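Category: Transport Economics / Ownership and Pricing

4.2 Ferry ownership and winter fares

The Ternmont crossing gives us a lovely natural test! Garkley sold its two boats to Nallo in December, and the timetable stayed the same.
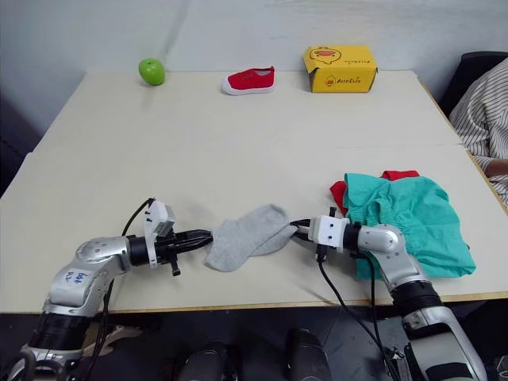
Fares on the Eren side held steady for 200 sailings, even as bookings fell, and we find that very exciting (see Goel's port-fee model).

Figure 2. Tabletop view.

Last updated: July 6, 2020

Related items
Who owns the harbor?
Port fees and small islands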